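Suturing on the practice pad, handout for 10/05/2009. Read it before lab and bring it with you!

Start with the spacing. Even bites on both sides of the wound make every later knot easier, and trimmed ends tell you a lot about the row.
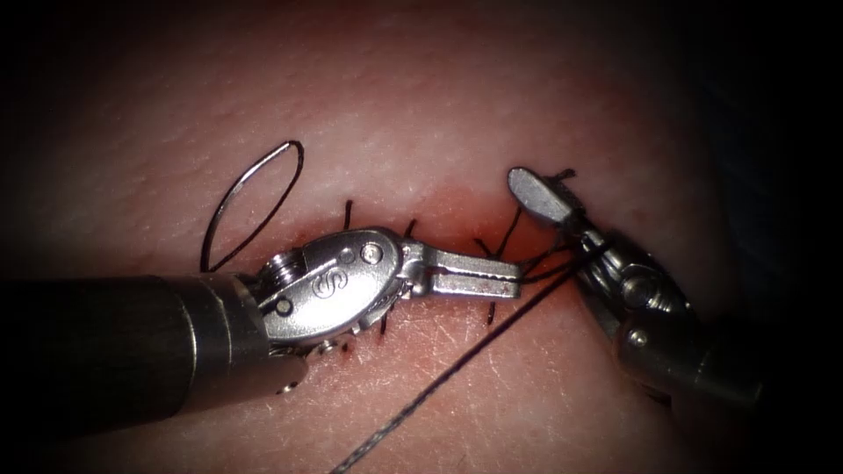 *Fig. 1. Black suture ends along the reddened incision line.*

Now the part I love: the loop. Wrap the thread around one set of jaws, keep the tips close, and don't rush. Xuelian Lu's tip is to practice 8 wraps before tying anything.

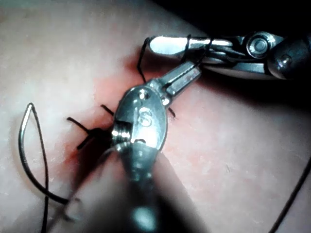

**Category: Knot Tying**

Keep hold of the tail while you snug each throw down. Pull flat and low, and watch the thread, please, not your hands.
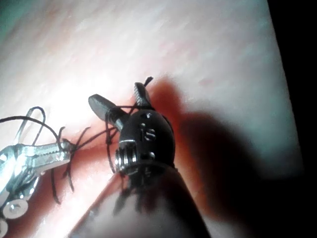
Page 3

Loose tails tangle quickly, so clear them before the next bite. Questions go to Trygve Torvik.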